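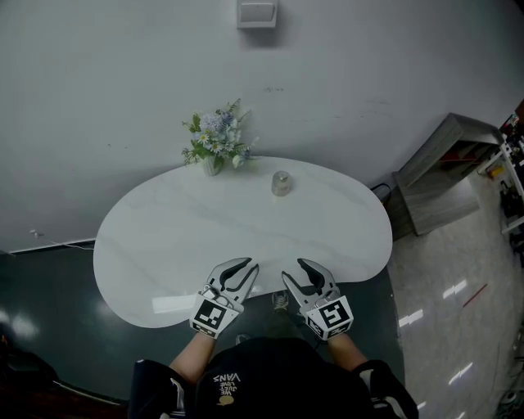 Section 4: Recovering gripper pose from fiducial markers

Gripper pose in the head camera frame is the first quantity the Stokach pipeline computes, and every later stage inherits its error. Each gripper carries one square black-and-white marker on its body, with a different pattern left and right, so the detector assigns a hand by decoded ID and never by position in the image. This matters when the arms cross. With the fingers open and the tips facing each other across a small gap, the two markers are close together and turned toward different sides, and a tracker based on nearest position alone can swap hands within a few updates.

4.1 Detection

Work on the undistorted grayscale image. Threshold adaptively, extract closed contours, keep those that reduce to four corners, and decode the interior grid. Refine corners to subpixel accuracy before solving for pose. A candidate whose shortest side is under 16 pixels is rejected, whatever it decodes to. Glossy floors and jar lids can produce bright four-sided patches; these pass the contour test often and the decoding test almost never.

4.2 Pose from four corners

A planar square seen from four corners has two pose solutions. When the marker faces the camera nearly straight on, their reprojection errors are close and the smaller one is not reliably correct. Keep both. Choose using, in order:

Rotation distance to the last accepted pose.
The handle direction limits in the rig file.
Reprojection error.

The transform chain is

T_head_tip = T_head_marker * T_marker_body * T_body_tip

T_marker_body is fixed and comes from calibration. T_body_tip depends on finger opening. Do not use the closed-finger value for open fingers. Students do this every year and then tune the filter to hide it.

4.3 Filtering and dropout

The Bruvberg log used in the lab has 979 images, of which 93 have no valid left marker. Most of the dropouts are motion blur. Hold the last pose for at most four images, then mark the hand as lost. Do not interpolate across a lost interval in the online version. The offline version may interpolate position linearly and rotation by slerp, and must write a flag for every filled entry.

Head motion is handled separately. The poses above are relative to the camera, so a still gripper appears to move when the head turns. Convert to the table frame before computing velocity. Section 5 covers the table frame.

4.4 Lab task

Run the detector on the log and plot left and right tip distance over time. Image 236 has the ambiguity described in 4.2; report both solutions and state which one your code chose and by what rule. Submit code and plot together.

Questions on the detector go to Sânziana Enache, questions on the rig file to Abdelkrim Naciri. Rig files from before the October update use the old axis order (x forward, z up) and must be converted first.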